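The Courthouse That Went for a Ride

How two prairie towns fought over a county seat, and what's left of the loser

Print | E-mail

I went to Mustine looking for a railroad story and came home with a courthouse story, and I'm not sorry. The railroad one was going to be about freight rates. I'd promised it to myself for years, and I had my pencils and my sack lunch and everything, and then the woman at the desk of the county records room asked if I'd seen the ballots.

What ballots?

So she brought out a flat box tied with cotton tape, and that was the end of freight rates.

If you grew up anywhere on the plains you probably know that county seats used to move. In the 1880s it seemed like half of them were up for grabs. A new county would be drawn on a map, a town company would sell lots on the promise of becoming the seat, and another town company a short ride away would be selling lots on exactly the same promise. Being the seat meant the courthouse, and the courthouse meant lawyers, and lawyers meant hotels and a newspaper and somebody to buy the good hats. Losing meant your corner lot was worth about what the grass on it was worth. People got pretty worked up.

Dellano had it first. The town sat seven miles east of Mustine on a low rise with decent well water, and it got the temporary seat when the county was organized, mostly on the strength of having a building with a door that locked. (It was a feed store, and the early court records mention the smell!) Within a couple of years the Dellano people had put up a proper frame courthouse, two stories, with a stairway on the outside because whoever drew the plans forgot to put one inside.

Then the railroad survey went through Mustine.

You can guess the rest, or I thought I could. Mustine got up a petition and the county called an election for March. The official canvass shows 1,293 votes cast, and here I had to put my pencil down, because the state had counted heads not long before, and by my reading of that count the whole county had only 265 men old enough to vote. I added it up on the back of my lunch sack and then again on real paper. Either the county had been having a wonderful year for immigration or somebody was voting the cemetery, the next county over, and possibly the horses.

Both sides did it, I should say. I'd like to tell you that one town was honest, and for most of that first afternoon I was rooting for Dellano, since it was the underdog and had the better newspaper. But the Dellano precinct's poll book is in the box too, and it has a long run of names in one handwriting, with the same ink, in alphabetical order. I don't know about where you live, but at my polling place we have never once shown up in alphabetical order.

Mustine won. Dellano went to court, and the district judge (who sat, naturally, in the Dellano courthouse) told everybody to hold still until he could sort it out. That held for a little under two weeks.

What happened next I've pieced together from two newspapers that hated each other, one set of commissioners' minutes and a bill. The bill is my favorite. It's from a house mover in Temba, made out to the Mustine Town Company, for the use of teams, rollers, chain and "one night's labor, cold." No address for the job is given. I guess everyone involved knew the address.

They went and got the courthouse. They jacked it up after dark, put it on timbers and started west with it, with 10 wagons along to carry whatever wouldn't ride inside. The Dellano paper says the town was asleep. The Mustine paper says the town was at a dance, and it prints this with so much glee that I'm inclined to believe it. By sunup the building was a bit over halfway, sitting out on open prairie beside a draw it couldn't cross, and that's where the Dellano men caught up with it.

I expected shooting. There was shooting in other county seat fights, and people died in some of them, and I don't want to make the whole business sound cute. In this one there was a great deal of yelling, and a fistfight, and then it started to sleet. The men from both towns went inside the courthouse to get out of the weather. It was the only roof for miles. They stayed in there a day and a night.

I would give a lot for a transcript! There isn't one. The commissioners did hold a meeting, though, because the minute book had come along in one of the wagons, and there's an entry with no place written at the top, only a blank where the town should go. They approved a road claim. They paid a man for wolf scalps. They adjourned.

The building got across the draw four days later and finished its trip, and Mustine has been the county seat ever since. Dellano hung on through one more harvest. After that the houses started leaving, too, most of them on the same mover's rollers, and a good many went to Mustine, where you can still pick them out if you know to look for the ones that don't quite face the street.

I drove out to the old site before supper. There's a section road, a row of hedge and a dent where the well was. The Brasent road crosses the draw on a culvert now, and I must have gone over it twice before I noticed I had.

The courthouse itself burned long ago and the brick one that replaced it has its stairs on the inside. The ballots are in the box. If you go, ask for the flat one with the tape, and bring a sweater, because the records room is kept very chilly. I still haven't written about freight rates.

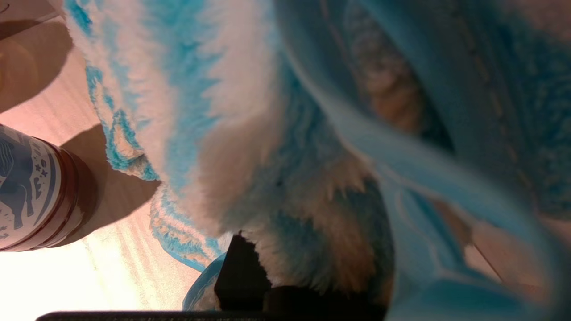
Shaggy blue and white on a pale wooden tabletop.

Print | E-mail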